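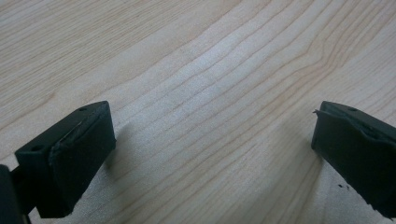
I didn't want a new table. I wanted the old one to stop rocking, and after two summers of folded cardboard under one leg I gave up and ordered the Besance from Jimley. It cost $462 with delivery. Chunhua Xiong in the apartment below bought the same one last year and kept telling me how light and calm it made her kitchen feel. I have never once felt calm because of a table, but I went and looked at hers and it stood still when I leaned on it, so fine.

The product page says "warm natural maple." Read the next tab. The top is a veneer over some kind of board, and the legs are solid. I have no quarrel with veneer when it's done well, but the page puts the word maple in large letters and the word veneer in small gray ones, and I think they know what they're doing.

**Assembly**

Four legs, a metal brace, one hex key, 30 bolts. The instructions claim half an hour. It took me and my neighbor Junhao Du close to two, partly because step 6 shows the brace upside down. We put it on the way it was drawn, took it off again, and put it on the way that made sense. If you have your own ratchet, use it. The hex key that comes in the bag is soft and started rounding off before the third leg.

**The top**

I'll give them this one. The color is a pale blond, lighter than on the website, and the grain is fine and close, long lines with a bit of a waver in them. In one part the lines bend together into a shallow swirl and then spread out again. I like that bit more than I expected to. I had braced for one of those tops where the same knot shows up every foot and a half, and I haven't found a repeat.

It does wash out in strong light. With the lamp straight overhead the grain almost vanishes in the bright spot and the wood goes close to white. If you're buying it for the look of the grain, think about where your light hangs.

The finish feels smooth. Jimley calls it "family proof," a phrase I don't believe about anything. So far I've had a ring from a cold glass that went away by the next morning, and a spot of turmeric that needed three goes with dish soap. I haven't put a hot pan on it and I'm not going to. The care sheet says hot pans are OK "briefly" — how long is that?

**Size and sturdiness**

It seats four. The website says six, and six of us tried it in July when Ruoxi Han brought her parents over. Two people had a table leg between their knees all through dinner. Call it four and a laptop.

No wobble yet. I retightened the bolts after 9 days, as the sheet tells you to, and two of them did need it. I've cut fabric on it, rolled dumplings on it and leaned my full weight on a corner to change a bulb. It held.

**Compared with the Caron**

I also looked at the Caron, same length, $208 less. The top on the floor model was a printed surface and the edge had already started to lift at one corner. The legs were nice enough. For a kid's room or a rental I'd probably buy it and save the money.

**Customer service**

One bolt was missing. I wrote to them, got an automatic reply, then got the same automatic reply again, then an actual person named Ulla Partanen, who mailed me a bag of four. They don't fit any of the other holes, so I have three spares of the one bolt I now have enough of.

Four stars for the top, two for the instructions, and I'd knock the price down by a hundred if anyone asked me. I'm keeping it. Ask me about the finish again in a year.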